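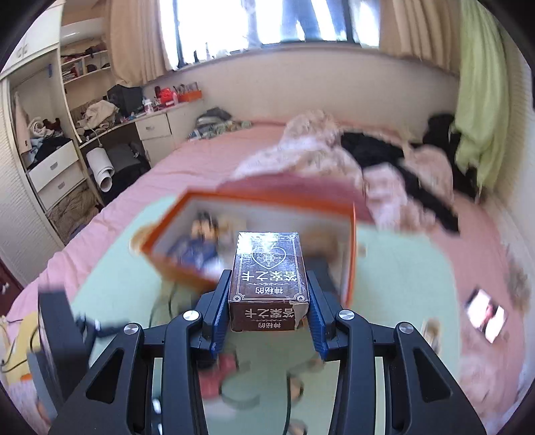 “神秘的答案之书”,小盒子,边角已经磨毛了。

语言与学习 > 中文 > 口语小组

中文角里大家的水平差得很多,怎么安排一个晚上?

Meirion Ruddock
发表于 6/9/23 浏览 491

各位好,先请原谅我的中文。我学了九年,写的时候还是要查字典,如果有句子不自然,请直接告诉我,我不会不高兴。

我住在 Darnwood,一个不大的镇。从五月开始,我和一位朋友在 Maddocks 咖啡馆的楼上办一个中文角,每两个星期一次,每次一个半小时。参加是免费的,只需要自己买饮料。开始的时候来的人很少,现在最多的一次来了 16 个人,我很高兴,可是问题也从这里开始。

来的人可以分成几种。有几位是完全的初学者,会说“你好”“我叫什么”“我喜欢喝茶”,再多就没有了。有几位跟我差不多,能聊天,但是一着急就把“了”放在错的地方。还有两位太太是在中国家庭长大的,听力非常好,说话也很快,但是不太认识字。最后有一位退休的老师,他读过很多古文,可以给你解释一首诗,却不好意思在咖啡馆点一杯咖啡。

我试过下面这些办法。

第一次我们坐一张大桌子,大家轮流自我介绍。结果说得好的人说了很久,初学者一直点头微笑,到结束也没有说三句话。有一位后来没有再来。

后来我准备了题目,比如“你的家乡”“你小时候吃的东西”。题目是好的,可是水平低的人没有词,水平高的人觉得像考试。

再后来我分成了两张桌子,一张“初级”,一张“中级以上”。这个办法让我最难过。没有人愿意承认自己是初级,也有人明明可以去另外一张桌子,却说“我还是坐这里吧”,就一直坐在那里。两张桌子中间好像有一面墙。

我也用过 Sendudance 网站上的词表,就是那个有 173 个词的“日常会话基础”,印出来放在桌子上。有人看,有人拿它当杯垫。

我的具体问题是:
一、水平差得这么多的时候,应该分开坐还是坐在一起?
二、在一个半小时里,你们怎么分配时间?
三、别人说错了,要不要改?谁来改?我自己的中文也有错误,我觉得我没有资格改别人,可是那两位太太常常会改,而且改得很快,初学者就不敢说了。
四、有没有什么活动,初学者能参加,水平高的人也不觉得无聊?

我们没有钱请老师,楼上也没有投影仪和白板。桌子可以搬。九点以前必须离开,因为最后一班 59 路车在九点以后就走了,有一半的人要坐那班车。

先谢谢大家。

3 个回复

慢慢说的河

Meirion 你好,你的中文写得很清楚。我的母语是芬兰语,我在我住的城市参加口语小组有六年,后来自己主持了三年。你写的那些情况我差不多都见过,连那位读古诗却不点咖啡的先生我们也有一位,在我们这里是一位工程师。

先说坐在一起还是分开。我的经验是,一个晚上里两种都要有,但是不要用水平来给桌子起名字。你给桌子起名叫“初级”,坐在那里的人就真的变成初级了。我们用的是任务。一张桌子做“买东西和问路”,另一张桌子做“讲一件上个星期发生的事”,还有一张桌子做“看一篇很短的文章然后谈谈”。每个人自己选,二十分钟以后可以换。初学者很自然地去买东西那张桌子,可是也总有一两个水平高的人愿意去那里当卖东西的人,因为可以讲价,讲价是很好玩的。这样就没有人需要说出来自己是什么水平。

时间的分配,我给你看我们的一个晚上,你可以按照你的情况改。

开头十分钟:大家站着,拿着饮料,跟旁边的人说话,说什么都可以,也可以说英语。我以前不允许说英语,后来允许了,气氛好了很多。
接下来五分钟:主持人说今天的三张桌子做什么,用最简单的中文说一遍,再用英语说一遍。
二十分钟:第一轮。
五分钟:换桌子,上厕所,买第二杯。这个休息时间请不要省掉,咖啡馆老板会谢谢你。
二十分钟:第二轮。
二十分钟:大家一起做一件事。
最后十分钟:收东西,把椅子放回去,告诉大家下一次的日子。

你的车是一个固定的限制,我建议把结束时间定得早一点,比如提前一刻钟。我们以前也是有人要赶火车,结果最后一段时间他们一直看手表,别人也说不下去。

“大家一起做一件事”是最难的部分。我们用得最多的是“接着讲”。一个人说一句话,比如“昨天晚上我家的门开了”,下一个人必须用下一句话接着讲。初学者可以说很短的,“是一只猫”,这完全可以。水平高的人就有责任让这只猫变得有意思。有一次那只猫最后当了市长。我们还有一条规定:一个人不知道怎么说的时候,可以说“然后呢?”,这三个字也算是一句话,下一个人就要接。有的初学者整个晚上说了五次“然后呢”,但是他每一次都在听,下一次来的时候他就说了别的。

关于改错误,我的想法比较坚定。在说话的时候不改,除非说话的人自己问。我们桌子中间放一叠小纸条,听的人如果听到想要告诉别人的东西,就写在纸条上,等这一轮结束以后交给他,一张纸条只写一个。写下来要花时间,所以小的错误大家就不写了,剩下的都是比较重要的。对你说的两位太太,可能有一个困难,就是她们不太认识字。那么可以请她们写拼音,或者请她们在休息的时候口头说。我建议你私下跟她们谈一谈,先谢谢她们。她们改别人,多半是想帮忙。你可以请她们做一件很具体的事情,比如每次教大家一句家里常说的话。我们那里有一位越南来的女士,在一个华人家庭里长大,她教我们怎么劝客人多吃一点,我从课本里从来没有学到过。

还有一点,你说你没有资格。我不同意。主持人不需要是中文最好的人。主持人要看时间,要看谁还没有说话,要记得别人的名字。这些你应该都能做得很好。

希望有帮助。如果你需要,我可以把我们的任务纸打出来给你,是我自己写的,里面可能有几个错别字。

Meirion Ruddock 回复 慢慢说的河
非常感谢,写得这么长。“然后呢”这个规定我很喜欢,下一次就试。请问三张桌子的时候,如果某一张只有一个人,你们怎么办?

慢慢说的河 回复 Meirion Ruddock
主持人坐过去。所以主持人自己开始的时候不要选桌子。如果来的人不到八个,我们只开两张。

zaizai_77

买一个骰子,写六个题目,扔到哪个说哪个。我们一直这样,没有问题。

词表不要印了,没有人看的。

陶碗与勺子

我来晚了几天,希望你还在看。上面第一位朋友说得很完整,我只补充他没有说的地方,也有一个地方我的看法不太一样。

我是西班牙人,在中学教过书,教的是历史,不是语言。我现在参加的小组比你们的小,有时候只有五个人。所以请你读我的意见的时候想到这一点。

我不太一样的看法是关于改错误。我自己是一个喜欢被别人马上改的人。如果等到一轮结束,我已经忘记我说过什么了,拿到一张纸条,我会想,这真的是我说的吗?所以我们小组的办法是每个人自己决定。进来的时候拿一个杯垫,杯垫有两面,一面画了一支铅笔,意思是“请马上告诉我”,另外一面什么也没有,意思是“请让我说完”。放在自己的杯子旁边,随时可以翻过来。累的时候我就翻过来。这个很便宜,而且既然你们那里已经有人把词表当杯垫,也许大家本来就需要杯垫。

第二,关于初学者。我觉得初学者最害怕的事情是听不懂,第二害怕的才是说错。所以我会在每次见面的前两天,给大家发一封很短的信,写下次要用的十个词和两个句子。请注意,是十个,多了没有用。你说的那个词表我也有,我也没有读完过。十个词可以在公共汽车上看。我们用 Zokimard 发通知,你用普通的电子邮件也是一样的。信里同时写清楚地点和结束的时间,新来的人会放心很多。

第三,要教大家几句“救命的话”。我们把它们写在一张硬纸上,立在桌子中间:

请再说一遍。
请说慢一点。
这个词是什么意思?
我想一想。
你呢?
我不知道怎么说,可以用英语吗?

“你呢?”是这里面最有力量的一句。初学者说完自己的短句子以后,说一句“你呢”,就把话送给别人了,他可以休息,可以听。我看到有的人靠这一句话参加了半个小时的谈话,而且对方觉得他是一个很好的聊天对象。

第四,给水平高的人一个限制,他们就不会无聊。比如规定他们不可以用“很”和“非常”,或者每句话不可以超过十个字,或者要解释一个词但是不能说出这个词,让初学者猜。最后这个我特别推荐。比如词是“雨伞”,他要说“下雨的时候你拿着的东西”。要用简单的词把一个东西说清楚,对水平高的人是真的困难,我每次都出汗。而猜的人只要说一个词就赢了。你那位退休的老师,我想他会喜欢这个,因为他认识的词多,可是可能不习惯用简单的话。

关于点咖啡,我有一个小建议,不知道 Maddocks 的人愿意不愿意。我们的小组有一次请大家在第二杯的时候互相点,你用中文告诉我你要什么,我去柜台用本地话替你点。点错了你也要喝。有一位不吃甜的朋友得到了一杯很大的热巧克力,他喝完了,下一次他把“不要糖”说得很清楚。如果有人对牛奶或者坚果过敏,请不要这样做,或者让他自己去点。

还有,那位后来没有再来的人,如果你有他的联系方式,写一封信给他也可以,不用解释很多,就说现在的安排改了,欢迎他再来看看。我以前也是这样走掉的人,有一个人给我写了信,我才回去了。

最后,你的中文里有一个地方,因为你请大家直接说:“我学了九年”后面如果你现在还在学,可以写成“我学了九年了”。其他的我没有找到,当然我也不是母语者,请别的朋友检查我。

Meirion Ruddock 回复 陶碗与勺子
谢谢你,“了”果然又放错了,这次是没有放。杯垫的办法我和朋友都觉得好,她已经开始画铅笔了,画得有点像胡萝卜。我已经给那位先生写了信,还没有收到回信。

陶碗与勺子 回复 Meirion Ruddock
胡萝卜也可以,只要大家知道意思。

慢慢说的河 回复 陶碗与勺子
杯垫这个主意我也要拿去用,先谢谢。我承认纸条有你说的那个缺点,有的人把纸条放进口袋就不再看了。

zaizai_77
骰子也可以加在里面,不冲突。

Meirion Ruddock
昨天晚上我们试了三张桌子,后面做了“接着讲”。两位太太坐在买东西的那一桌卖鱼,价钱开得非常高,没有一个人买得起。我还没有找到好办法让大家按时换桌子,喊的话楼下会听见。如果有人知道一个安静一点的信号,请写在这里。

慢慢说的河 回复 Meirion Ruddock
我们是主持人站起来举手,看见的人也举手,然后闭嘴。头两次很慢,后来就快了。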